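Plastham open day, anyone else go?

goicoechea_a
04/09/2025
Went to the Plastham open day. Two-arm cell, keys and tags on a tray. Roughly 60 people watching. I liked it.

jindska
Slow. I do 200 keys a shift by hand.

ecorrigan
Speed wasn't the point — picking up a thin ring is hard.

jindska
Still wouldn't buy one.

goicoechea_a
Fair. They run it again in June. My shot from the demo:

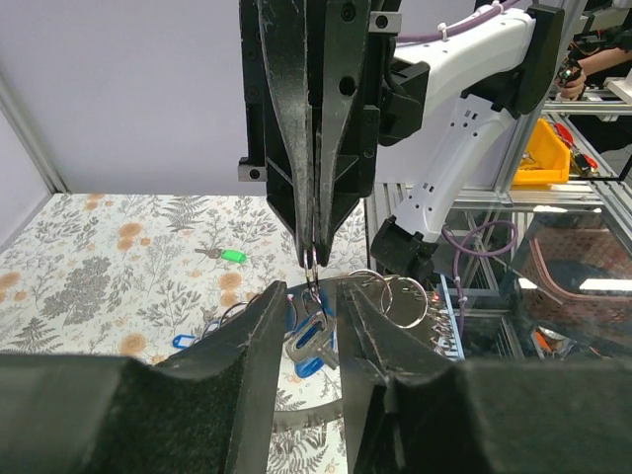 Key with the blue tag, held by its split ring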